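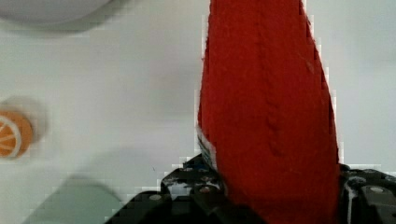 Attachment 1 -- red fabric, close up

Ticket 521: Stilter prints a blank label after every good one
Opened by: Snædís Bisgaard, Bisgaard Toys & Kitchen
Assigned to: Eyvindur Ketilsson, Likarano support
Opened: 2 May 2023

Snædís Bisgaard wrote:
Since the update this morning our Luler label printer feeds a blank after each shelf label. Prices and barcodes are fine and they scan at the till. It happens from both computers. I have turned the printer off and on and put in a new roll. Delivery notes go to the other printer and come out as normal.

We use the small labels, 18 mm high. We are getting through the roll twice as fast as we should.

We use cookies to remember your sign-in and improve this help centre. Accept all | Manage settings

Eyvindur Ketilsson wrote:
Thanks. Please hold the feed button on the printer until the light flashes, then let go. It should print a test strip. Does that have blanks in it as well? Also, in Stilter go to Settings, Printing, Label size and tell me what is in the "Gap" box.

Snædís Bisgaard wrote:
The test strip has no blanks. Gap says 8. I don't remember what it was before, and I haven't touched it.

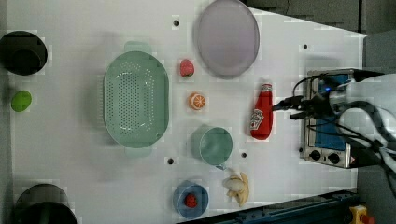 Attachment 2 -- colander, plate and ketchup bottle on the white table

Eyvindur Ketilsson wrote:
Then the printer is fine and the fault is in the template. The gap on your rolls is 2 mm. With 8 the page comes out taller than the label, so the printer runs on to the next one. Change it to 2, press Save, then close Stilter and open it again -- the old value stays in memory until you do. Do the same on the second computer, as label settings are kept on each machine.

Snædís Bisgaard wrote:
Done on the till computer and it printed a full sheet of shelf labels with no blanks. The office one went back to 8 when I reopened it.

Eyvindur Ketilsson wrote:
That one is probably signed in without admin rights. Sign in with your own name, change it and save again.

Snædís Bisgaard wrote:
Yes, it was on the staff login. It has kept the 2 now. You can close this.

Status: Closed
Cause: gap value in label template
Follow-up: template defaults passed to the Stilter developers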